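Print this page | E-mail this page

We use cookies to remember your settings. By staying on this site you agree to this.

Course handout 5: Can it tidy a desk yet?

Short answer: on a good day, with the desk's cooperation. Read this before the lab and bring your own opinion, which will be marked.

Our chore for the unit is putting a few office things where they belong on a table ruled off with blue tape. A bored child could do it between bites of toast. A robot needs to know which square it is looking at, where the square is, and which end of a highlighter counts as the front. 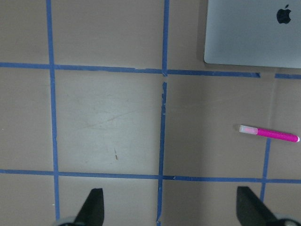
Notes by Manee Limsakul — 18 February 2025

Tape, you will notice, gets old. Software that was happy with crisp lines in November may think less of torn ones. Homes are worse — few kitchens come with a grid at all.

Terms for the quiz:

Grasp: getting hold of a thing.
Place: letting go of it where you meant to.
Recovery: what happens after the other two go wrong. Most of the money is here.

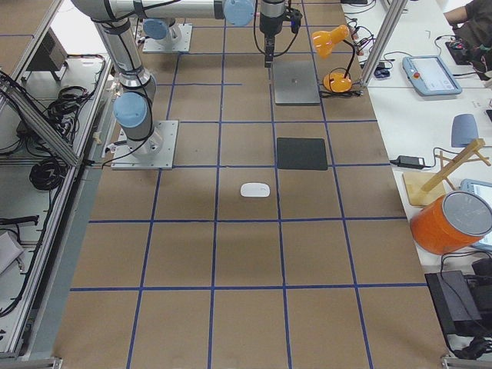
Flat objects deserve a paragraph of their own. You slide a thin thing to the edge of a table and pinch it, and have never once thought about it. A two-finger gripper coming straight down has no such trick unless somebody writes it one.

Then there is the matter of scores. If a seller claims 75 good placements, ask out of how many. 30 tries on one table tell you about that table. 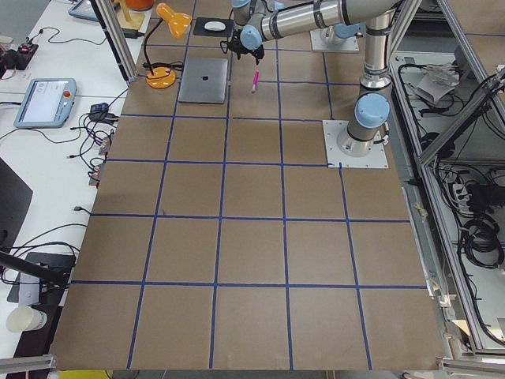
Shop floors are the easier customer, as parts arrive the same way up and the lamp stays put. Dennis Kariuki will argue the opposite next week, using the Drandberg packing line.

Reading: the Muriithi chapter on grasping, first half only. Write one page on a chore you would hand over today, and who would clean up after it.

Get new handouts by e-mail. Sign up for our newsletter.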